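Notes on the hand controller, Saturday, May 7, 2022

This post records a change to the planning software that Analyn Catacutan and I maintain under the name Pokex. The arm planner and the finger controller now share one clock - a change we had postponed since October.
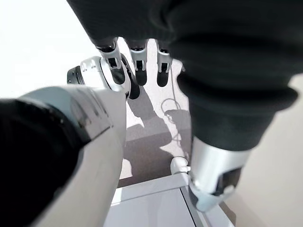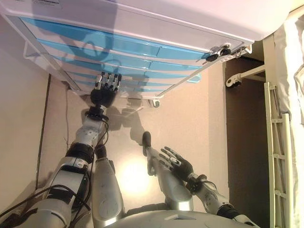
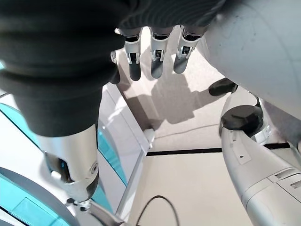
Robot fingers are in view in all three.

Does a shared clock make the arm slower?
The planner gives up 2 milliseconds per cycle, and the arm keeps its former speed. Finger commands are now held until the matching arm command is ready, and late commands are dropped and logged. Dexter Navarro has replayed 197 stored plans against the new build, and 23 still require review.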